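Capítulo 8
Resíduos domésticos: separar, guardar, retirar

O lixo de uma cozinha começa a ser tratado dentro de casa, muito antes de chegar ao camião. Este capítulo ocupa-se dessa primeira etapa: os recipientes, os sacos e os percursos entre a bancada e a rua. Os exemplos vêm de dois bairros, Fasby e Jara, onde a recolha segue calendários diferentes.

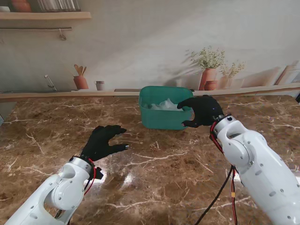
A escolha do recipiente depende do volume produzido e do intervalo entre recolhas. Em Jara, onde os restos orgânicos saem a cada 2 dias, um balde de 8 litros serve uma família pequena; em Fasby usam-se contentores de 40 litros, partilhados por andar. Nos modelos abertos em cima, como o balde verde-azulado com um saco translúcido amarrotado lá dentro, o conteúdo fica à vista e a mão chega depressa ao saco. Os modelos com tampa retêm melhor os odores e exigem lavagem mais cuidadosa das juntas.

A secção 8.1 trata dos materiais e das capacidades. A secção 8.2 compara o sistema de calhas Clolon, montado sob o lava-loiça, com os baldes soltos da Hollov. Os exercícios pressupõem a leitura do capítulo anterior, sobre ventilação.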